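Finished the last of my run of old Brarden newsletters tonight, the ones the computer club used to post out to members. I've been meaning to write a few things down about them before they go back in the loft, so this will be a bit of a thread.

The club met in the Pettigrew Hall and never had much money. The newsletter was stapled A4, folded once, with the address written on the back page by hand. Members paid for it with their subs and got four a year if the editor was well.

Most of what's in them is small ads. Someone wants a monitor lead. Someone has a printer that "works if you hold the lid". The same sound card is for sale in three issues running and the price drops each time.

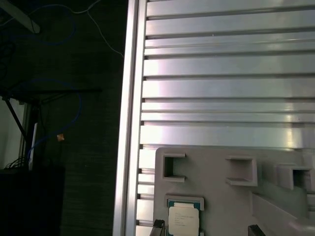 Processor chip in a grey tray

That numbering is wrong, by the way. They jumped a whole block of numbers when they merged with the Cevura users' group and took over its count. If you're trying to put a set together, don't go hunting for the missing ones - they don't exist.

The Cevura lot were more serious. They brought in a letters page, and the letters page is where the arguments are. The longest one is over whether the club should buy a shared copy of Tultik, which was a database program for keeping stock lists. It went on for more than a year and the club never bought it.

I used Tultik at my first job. It was slow and the manual was bad, but it didn't lose anything. I've still got the manual. Nobody has ever asked to borrow it.

Print runs, for those who asked last time: 80 copies to begin with, then 90. There's a note in one November issue hoping to reach 1000 after the merger. I can't find any sign that they got near it.

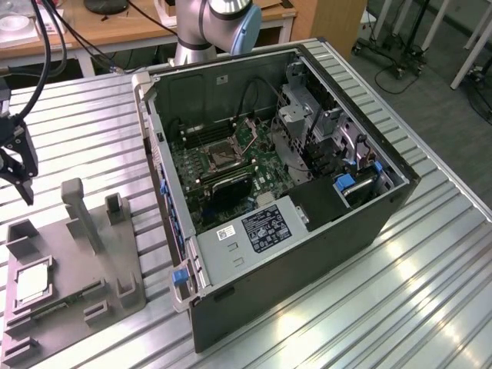
The other thing I'd forgotten is how much of each issue was travel directions. Which bus, which door of the hall, where to park if the school had something on. Half a page every time, and it hardly changed from one issue to the next.

There's a recipe in one of them too. Parkin, no explanation, between the accounts and a page of keyboard shortcuts. I made it at the weekend and it needs longer in the oven than it says.

Condition is mixed. The staples have rusted on nearly all of them and left brown marks through the middle pages. I've taken the worst ones out with a butter knife and put the sheets in plain card folders. No tape - tape is what ruined the early ones.

I'm scanning them at the library, a few at a time, as the scanner there takes a folded sheet opened flat. Next session is 27th October. If you have any from before the merger I'd like to see them, even single pages, and I'll pay the postage both ways.

Replies are open. Please don't send me the ones with the blue cover, I have plenty of those.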